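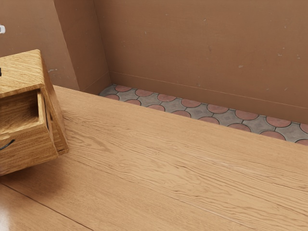
Kamlesh Bhatt wrote:
> I've got two coats of the Skastura oil on my oak top and it still
> drinks up water rings like a sponge. Do I keep going with more
> oil, or strip it and start over with varnish? And does anyone bother
> sanding between coats? The can says no, my brother-in-law says
> always.

Oh boy, Kamlesh, you've come to the right person, I have been down this exact road and I've got the stained T-shirts to prove it!

Don't strip it yet. Two coats is nothing on oak (those open pores just swallow the stuff), and when I did our kitchen table I ended up at five before I quit worrying about glasses. I put mine on very thin with an old cotton rag, waited ten minutes, then wiped off everything that would come off. The wiping is where I messed up the first time. I left it thick overnight and got a sticky mess that grabbed every cat hair in the house, and I had to take it all back with mineral spirits.

On sanding, I'm with your brother-in-law, sort of. I go over it by hand with 320 after the second coat and again before the last one, always along the grain, just enough to knock down the fuzz. If you can see scratches you're leaning on it too hard.

Then leave it alone! Mine felt dry the next day, but a mug still marked it a week later. We ate off the card table until August and my family was not thrilled with me.

For the rings you've already got, try a little oil on a gray pad before you do anything drastic. Black marks are another story, that's usually iron and water getting together, and I'd want to hear from Mateja on those, she got some out of a Goltach sideboard with oxalic acid and I never did catch the details. (Mateja, are you reading?)

And please spread your oily rags out flat outside to dry, don't leave them balled up in the trash. They can catch fire all by themselves.

What grit did you stop at before the first coat, by the way? If you went super fine, that might be part of your trouble.

Bolness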